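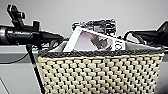
Vondden wants credit for publishing its reserves in June. I don't think it has earned much. The report lists 1,244 bitcoin held for customers and says nothing of what the exchange owes them. Half a balance sheet is still half.

Sedgwick put out both sides last year, in 19 pages anyone could follow. Its fees went up a little afterward and I kept my coins there anyway.

Regulators should make the full version a condition of licence. Until they do, I'd leave nothing on Vondden I couldn't afford to lose.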